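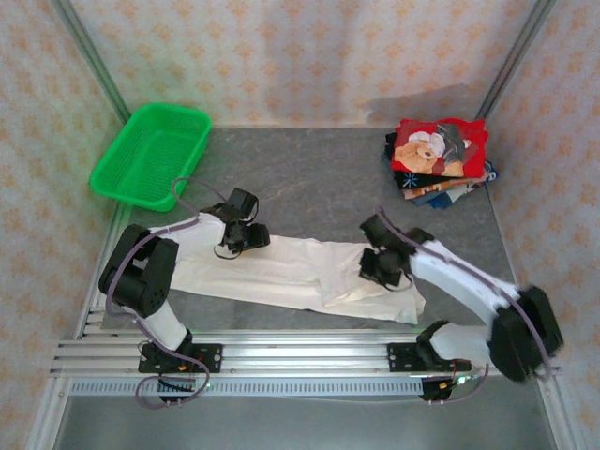
I play in a small baseball replay league, with dice and printed cards, and every winter we have the same discussion about unused players. This year I want to write down my opinion, so that I don't need to type it again in the group chat.

The rule says that a hitter may not pass his real number of at bats by more than 3 percent. Obsa Workneh wants to remove it. His club, Irncombe, had a bench catcher who hit very well in 77 real at bats, and Obsa thinks a manager should be free to use what he drafted. I understand him. It is his team, and the card is a good card.

But the card is good for the reason that the season was short. A man who bats 77 times can look like a star, and the dice don't know that he was lucky in those weeks. If we let him play every day, we are replaying two hot weeks again and again until October.

Ayana Ayele proposed a middle way: no limit in the playoffs. I am against this also. Hirkgate won our 2000 replay like this, before we had any rule, with a left fielder who almost did not play in real life. I lost that series in six games, so maybe I am not neutral – but I did not enjoy the earlier rounds either.

What I would accept is a softer penalty. Let the manager go over the limit, and for every extra game he loses one place in the next draft. Faustine Marchal keeps our usage sheet and she says it would be easy to add one column. We vote on Tuesday, and I will vote for the column.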